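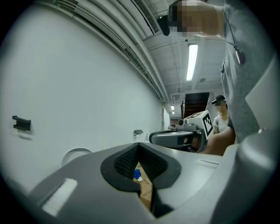
Is the Padis hand-held gripper kit worth it for two people?

We pay 195 a month to rent one set and want a second. Does the marker cube stay firm on the front? — Wada

2 answers

Kazuhiro Nagano
Yes, if you tighten it every morning. Ours moved after 15 days and we had to repeat the calibration. Support answered in April, quite slowly, but they sent new screws without cost. For small soft things the grip is good — for thin card I am less satisfied.

Drollholm
Buying is 1082 I think. Ask them for the older handle.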